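Notebook, coat and shedding work, Godinho kennel group
2024-03-01 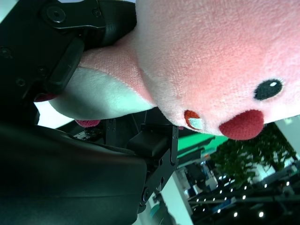 Pink plush toy, black oval eye with white highlight.

Third brush-out series on the double-coated dogs. Same protocol as July: slicker first, undercoat rake second, ten minutes per side, hair bagged by body region. Bags left open overnight before weighing.

Totals, undercoat only:
Plurkance (male, adult) 368 mg per pass, mean
Drarnthorpe (female, adult) 275
Drarnthorpe repeat, left side 247

The repeat is lower, as expected on a side already raked. Do not pool it with the first value. Guard hair was negligible on both dogs except at the breeches, where the rake pulls more than it should – check the tine spacing against the old one.

Balance drifted again. Checked with the 100 mg weight before and after each dog and corrected the female's figures; the male's needed no correction. Danang Setiawan has the raw sheet.

Prirnovetti (young male, first coat change) not done. He tolerated the slicker on the shoulder but sat down for the rake and would not stand. Stopped there. Next attempt: shorter passes, rake shown first, no table.

Skin: slight flaking over the female's croup, no redness. Same finding in the July notes, so not put down to the new shampoo yet. Tape sample taken, labeled, in the small fridge.

To do
– reweigh male, region 4, bag label smudged
– order comb blades, medium
– ask Danang if region 6 should be split at the tail base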